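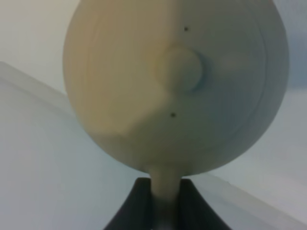
Pale sphere by the stem, wrist cam. Focus a bit soft.

Sat, November 2022. Club bench, arm 2. Me + Corina Gavrilă.

Task for the Rakum round is still the tea set: pot, two cups, saucers, 3 minutes on the clock. Florin Mocanu wants the order fixed by Monday so the younger ones can start on the script. My vote — pot first, cups after. Corina says cups first as they're easier points. Not settled.

Wrist view: pale part on pale wall is horrible for the edge finder. Small dark holes come out sharp though, so maybe track those insted of the outline. Threshold at 74 for now, was far too low in April's version. Ask Florin if he kept the old Flutix settings anywhere, can't find them on the club drive.
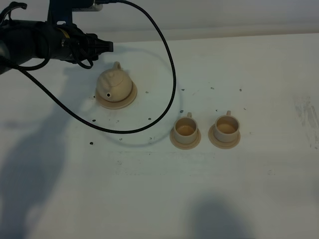 Cable needs a proper route before we do any full runs. Want it clipped higher up the arm so the loop stays off the table — Corina to bring clips. Also the table marks: the side cam code picks up dark dots as objects, need a minimum blob size. Try 16 px then go up.

Cups: approach from the handle side or from above? Lungu team go from above, acording to their write-up. We'd need the fingers wider for that. Try both.

To do
— wrist cam focus
— back up the Woline folder, nearly 1000 frames in there and only one copy
— print spare saucer
— lamp, shadows on the near side are a pain for the side cam
— book bench for next week (me)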